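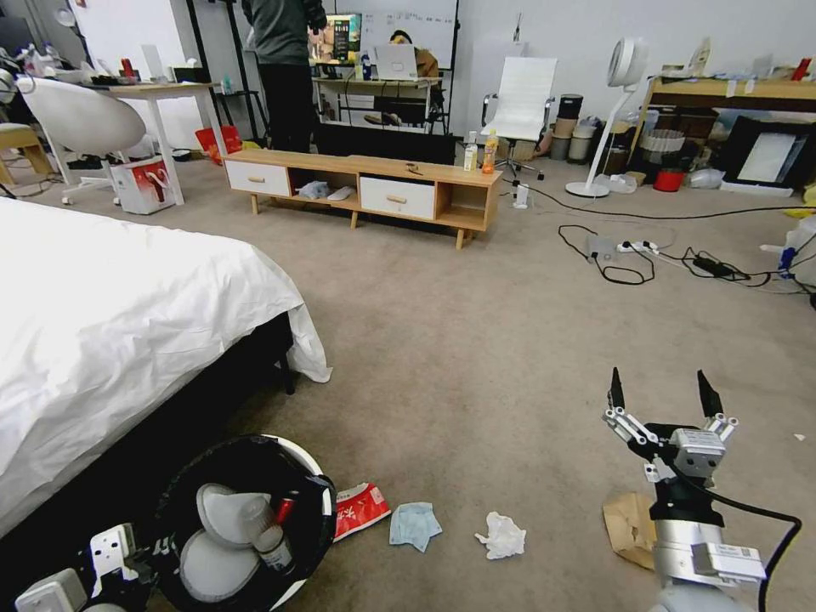

Wrapper, tissue and a piece of brown paper bag on the carpet, with the trash bin near the bed.

**Ballport guesthouses get a second trash pickup, and I am thrilled**

May 10, 2019

If you've walked down Staltorgate on a warm evening any time in the past year, you know why I'm writing about garbage again. The guesthouses put their bags out after checkout, the truck doesn't come until days later, and by then the gulls have been through everything. I've picked chicken bones out of my own flower boxes. I've also chased a pizza carton the whole way down to the harbor wall (I lost).

So, good news! The town council voted last night to add a second weekly pickup for every guesthouse and rented room in Ballport, starting at the end of May and running through the season. The vote went quickly, too, which I was not prepared for. I'd brought a sandwich.

The basics, for those of you who skipped the meeting: there are 336 registered guest rooms in town, and 316 of them are in the two neighborhoods that get the new service first, meaning Staltorgate and Uvgate. The rest are out along the shore road and will have to wait until the town figures out whether the small truck can make the turn by the boat ramp. I have seen the small truck try that turn. I would not bet on it.

Owners will pay a flat fee of five dollars a room each month. That was the part I expected everybody to yell about, and there was some grumbling in the back, but most of the owners who spoke were for it. One man from Uvgate wanted to know if he'd be charged for a room he only rents to his cousin. The answer was yes, if it's on the register. He sat down and wrote something on his hand.

The person I most wanted to hear from was Şükran Baysal, who has run the Çınar guesthouse at the top of Staltorgate for as long as I've been buying bread across the street from it. She got up with a folded piece of paper, never looked at it, and talked for a good while about takeout. Ten years ago, she said, people came to stay with her and went out to eat. Now they come back with supper in a sack and eat it sitting on the bed.

"I don't mind it," she told the council. "They're on vacation, let them eat where they want. But one little basket in the room is for cotton balls and a train ticket. It isn't for dinner."

That got a laugh, and I think it also got a couple of votes. She caught me on the stairs afterward and went on about it, and I was happy to let her. What she'd like is for people to be given somewhere sensible to put things. She's planning to keep a bigger bin with a lid on each landing, one for bottles and one for everything else, and she's going to stop lining the small ones in the rooms so that fewer bags go out to the curb. Food boxes will go straight to the shed. She'd already measured the shed.

I asked if she ever gets annoyed with guests who leave a mess, and she looked at me like I'd asked if she ever gets annoyed with weather. Her worst ones, she says, are the tidy ones who hide banana peels in a drawer.

A few other things came out of the meeting that you might want to know:

- Bags can go out after supper the night before pickup, and no earlier. This is the same rule we have now. The difference is that someone will be checking.
- Bottles and cans go in the clear bags, which you can get at the town office. Bring your own if you've got them.
- Regular houses aren't part of this. Our pickup stays the way it is, so please don't start slipping your trash in with the guesthouse next door. (You know who you are, and so does your neighbor.)

There was one vote against, from a council member who'd rather have seen the money go toward covered bins at the harbor. I can see that. The harbor bins are a disgrace, and the lid on the one by the ticket window has been held on with string since I moved here. The council said it would take up the harbor at its next meeting, along with the never-ending matter of the bench outside the post office.

I do have one worry, and it's the gulls. Two pickups means two evenings when there are bags along the curb, and the birds in this town can tell time better than I can. The public works office thinks shorter waits will mean less smell and fewer torn bags. I hope that's right! The owners I talked to are mostly planning on hard cans with lids anyway, and the hardware store on Uvgate has a stack of them out front already. The green ones are nicer than the gray ones but the handles pinch.

Sign-up sheets for the service are at the town office now, and owners in Staltorgate and Uvgate should have theirs turned in before the end of the month. If you run a place on the shore road, you can put your name on the waiting list at the same desk. Bring your register number. The woman at the counter will not look it up for you, and I say that as someone who asked her very nicely.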